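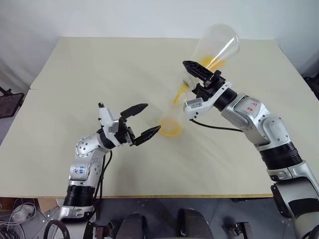

Teaching the pour: an hour with Jinlong Dong

Jinlong Dong talks fast and eats lunch faster. We had an hour, he'd warned me it would be 50 minutes, and by the time I'd found the recorder he was already halfway into a story about orange cordial.

He runs the demonstration desk at Tetell. Small outfit, second floor, bakery underneath. What they do is teach two-armed robots to handle kitchen and bench stuff by driving them remotely, over and over, until there's enough on file to train from. Pouring is his thing. Has been since December.

"People think folding is the hard one," he says. "Shirts, towels. Folding's fine. A shirt forgives you. Liquid doesn't forgive you, it's on the table."

The setup is leader and follower. Operator sits at a pair of small handheld arms, moves them, the big arms copy. Squeeze the trigger, gripper shuts. Everything's recorded, joint angles, gripper width, every camera. One recording is an episode. The current pouring set has 257 of them, of which he'll use 143.

That's a lot to throw away, I say.

"It's not throwing away. Ok it is a bit." He wipes his hands. "Some of them the pour is good but the operator dithers. Hovers over the cup for ages, thinking. The robot learns the thinking. You train on that and you get a robot that stops in mid air, with a full cup, and just waits there. It's learned to be nervous."

So what's a good one?

"Boring. Pick up, bring them together, tip, stop, put down. No fixing. If you fix something, fix it slowly and on purpose so it's clear that's what you're doing. I actually want some fixing in there. If every single demo is perfect the robot's never seen a mess and the first time it's a centimetre off it has no idea how to get back."

This is the part he gets keen on, recovery. The early set was too clean. He'd driven most of it himself and he's good, so nearly every pour began from the same tidy position. The trained policy was lovely as long as you put the cup exactly where he'd have put it. Move it a hand's width and it poured onto the bare board. Now each operator gets told to start badly on purpose for a share of the session. Cup too far out. Cup grabbed low. Receiving arm at the wrong height.

Why two arms though? Leave the cup on the table, pour with one.

"Everyone asks. You can, and we have that set too. But holding both is more useful later. Bottles, jars, anything where one hand steadies and the other works. And it's harder, so if we can get this the other ones come cheaper." He thinks. "Also the operators hate it. Your two hands have to agree. Most people are looking at the hand that's pouring, and the other hand drifts. You see it in the recordings, the cup sinks, nobody told it to sink, it's just an arm getting tired."

Tiredness comes up a lot. There's no weight in the leader arms to speak of, but you're holding your elbows up. Tetell's rule is 6 pours then swap or rest. He used to let people go longer and the later episodes were rubbish, sloppy releases, grippers opening before the cup was down.

And no feel. That's the big one, according to him. The leader arms don't push back, so an operator can't tell by hand how hard the fingers are squeezing thin plastic. They go by eye. Squash the cup and the level jumps up.

"You learn to watch the rim. If the rim goes oval you're crushing it. After a week nobody crushes anything. The first day, everyone."

He did try the other way, kinesthetic teaching, where you switch the arm soft, take hold of it and walk it through the job. Rondley, where he worked before, did all of it like that. Good for one arm. You feel the weight, beginners get it in ten minutes. For two arms pouring you need two people or very long reach, and then your own sleeves are all over the camera views.

"The robot learns to look for my sleeve," he says. "Then I'm not there and it's lost."

The cameras matter more than I'd have guessed. One view from up top, and one down at the gripper, and the policy gets both. The head view tells it where things are. The wrist view is for the last bit, closing in. Clear plastic is a pain in either one. It barely shows against a pale table, and when it's moving quickly it smears to nearly nothing. I asked why not just use coloured cups then and got a look.

"Because your kitchen has clear ones. The Hilia set was all coloured cups, bright red, bright blue. Trained beautifully. Then a clear bottle and it was blind, it just closed on air." He has operators slow down near the handover instead. Speed in the middle is fine, he says, slow at the ends.

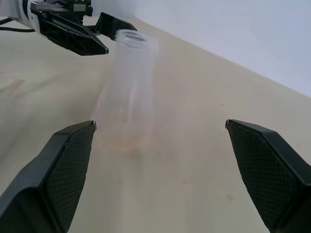
Guangming Liao disagrees with him on that, and said so when I rang later in the afternoon. Slow ends make slow robots, was the gist. Liao's view is that an operator should move at the speed the job wants and the blurry episodes should stay in, as the finished robot will be moving and will get blurry pictures too. Cut them out and you've trained it on a world that holds still. Liao would also keep a good part of what Dong bins, hovering included, but labelled, so the training can weigh it less.

I put this to Dong by email. Reply came in four minutes. "We have had this argument since Shao. He's right about the blur and wrong about the hovering."

Shao was their first project together, a bottle capping job that never shipped. Neither wanted to say much about it.

Back at lunch, last ten minutes, I asked how many demonstrations is enough. He doesn't love the question. For one cup, one table, one light, you'd get somthing working off a few dozen. For cups in general he's aiming at roughly 300 kept episodes and then he'll see. New operators before new cups, is his order. Different hands make different mistakes.

Does he still drive it himself?

"Mornings. Before the others get in." He was standing by now, looking for the lid to his lunch box. "It's nice, pouring. You stop thinking about your hands. Then you watch it back and your left one's been sinking the whole time."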